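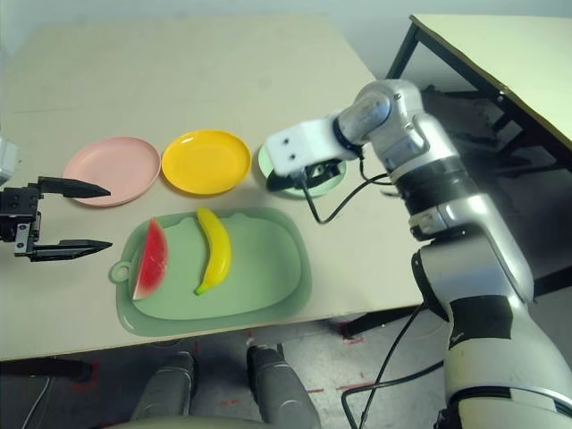

실습실 작업 노트: 상차림 소품 배치 기록

작성일: 2026년 1월 1일
작성: Rattana Onsri
열람: Panya Somboon, Albane Perrin, Nosipho Cele

1. 목적
Trunddale 실습실에서 사용하는 과일 상차림 소품의 기본 배치를 정하고, 이후 작업자가 같은 상태에서 시작할 수 있도록 기록한다. 지난 5월에 작성한 배치표는 접시의 순서만 적혀 있고 도마의 방향이 빠져 있어 이번 기록으로 대체한다.

2. 사용 소품
접시는 분홍색, 노란색, 민트색을 각 한 장씩 사용한다. 도마는 연두색이며 한쪽 끝에 구멍이 있는 고리형 손잡이가 달려 있다. 과일 모형은 수박 조각과 바나나를 사용한다. 포도 모형은 꼭지 부분의 접착이 떨어져 Pongsak Kongkaew 연구원에게 수리를 의뢰하였으며, 반납 시까지 목록에서 제외한다.

3. 기본 배치
접시는 탁자 뒤쪽에 왼쪽부터 분홍색, 노란색, 민트색 순으로 놓는다. 도마는 앞쪽에 가로로 두고 손잡이가 왼쪽을 향하게 한다. 수박은 도마 왼편에 뾰족한 끝이 위로 가도록 놓고, 바나나는 그 오른쪽에 세로에 가깝게 놓는다. 바나나의 꼭지는 위쪽을 향한다.
도마와 접시 줄 사이의 간격은 4cm로 한다. 종전에는 3cm였으나 도마 테두리가 넓어 노란 접시를 들어 올릴 때 손이 걸린다는 의견이 있었다. 수정된 간격은 다음 작업부터 적용한다.

4. 검토 의견
Albane Perrin 연구원은 바나나를 노란 접시와 가까이 두면 색이 겹쳐 윤곽을 구분하기 어렵다는 의견을 제출하였다. 노란 접시를 맨 왼쪽으로 옮기는 안을 함께 검토하였으나, 기존 기록과의 비교가 필요하므로 당분간 현재의 순서를 유지한다. 탁자 덮개의 색을 바꾸는 안은 보류한다.
Nosipho Cele 연구원은 수박 모형의 방향을 배치표에 그림으로 표시할 것을 요청하였다. 껍질이 왼쪽 아래를 향하는 상태를 기준으로 도안을 작성하기로 하였다.

5. 보관 및 세척
작업 종료 후 접시와 도마는 중성세제로 닦아 건조대에 세운다. 과일 모형은 물에 담그지 않고 젖은 천으로 닦는다. 도마의 테두리 안쪽에는 세제가 남기 쉬우므로 한 번 더 헹군다. 건조된 소품은 Grajales 보관함 8번 칸에 넣고, 접시 사이에는 얇은 부직포를 끼운다. 보관함 열쇠는 입구 쪽 서랍에 반납한다.

6. 미결 사항
- 민트색 접시의 예비품 확보 여부. Nareck 측에 재고를 문의하였으며 회신 대기 중이다.
- 포도 모형 수리 완료 시 도마 위 배치를 다시 정할 것.
- 배치표 개정본의 출력 및 벽면 부착. 담당: Panya Somboon.
- Clukville 실습실에서 쓰는 도마와 규격이 동일한지 확인할 것. 손잡이 모양이 다르다는 구두 보고가 있었으나 실측값은 아직 받지 못하였다.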